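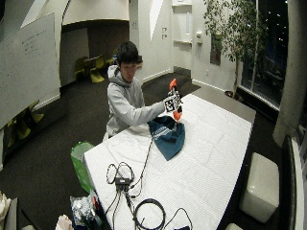 Housekeeping Skills, Unit 4: Clearing and sorting a mixed surface
Handout, September intake. Tutor: Vanderleia Lins

Notes from the morning session, typed up quick. Bring them to the practical at Lillwood.

What we mean by mixed surface: any bed, table or bench where soft things, papers, bags and leads have all ended up together. Guest rooms mostly. Also staff rooms, which are worse.

Order of work
Look first, hands in pockets. Then leads and chargers, before any cloth gets lifted. Then fabric. Then bags. Paper last. People always want to start with the paper, don't, you'll be reading leaflets at half past 11.

Leads
Unplug at the wall. Adapter in one hand, loop the lead loosely, tie or clip. Never wind tight round the adapter. If two leads are knotted together lay them flat and work from the plug end. Label if the guest is still in residence.

Fabric
Shake out, check pockets, fold. Hats and scarves go on top of the pile, not inside it. Dark items away from white bedding untill you know they don't shed. Anything damp goes over the rail and gets written in the book.

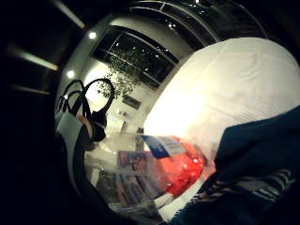
Bags are where marks get lost in the assessment. Rule at Ocampo House is that a guest's bag is never emptied, only moved, and moved upright. See-through ones are easier as you can tell what you've got without opening: with the clear plastic bag against the white bedding, the brochures show, and something bright red too. So that bag gets lifted from underneath, with the brochures kept flat. Navy fabric with the stripes comes off the edge of the bedding first, folded, set aside. Bags with handles: both handles, every time.

Thin carriers split. If one is going, put the whole thing inside a sound one. Do not re-pack.

Paper
Printed brochures square up and leave on the desk. Handwritten anything, leave exactly where it is. Receipts same. Cards face up.

Rubbish or not?
If in the bin, rubbish. If beside the bin, ask. Crumpled does not mean finished with. The Vandwood case (page 23 of the course book) was a crumpled bag with a ring in it.

For next time
Read pages 23 to 31. Write 200 words on a surface at home, before and after. Own words please.
Bring: two cloths, clips, the Orby checklist, pen that works.
Anyone who missed the folding demo see me before 11.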